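Microwave task: notebook
4 September 2025
Posted by Susier, Kusau workshop
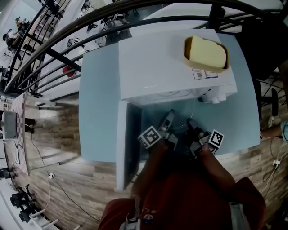

Where we are with it

Grippers in, door open, cake or bread still up on top in its paper tray. Hand-held demos are fine because a person is doing the thinking. The arm trained on them is another matter. Out of 50 runs on Tuesday it got the tray onto the turntable in 7.

Most misses are at the front lip. It comes in too low, catches the tray and stops. Squashed two slices. It hasn't managed the control knobs at all.

So can it warm up a snack? Not yet. Wiping and sorting are well ahead of this.

To do:
- more demos with the door half open
- try a stiffer tray
- ask Nendedcombe whether their 3,000 kitchen clips include knobs
- rerun in November, same oven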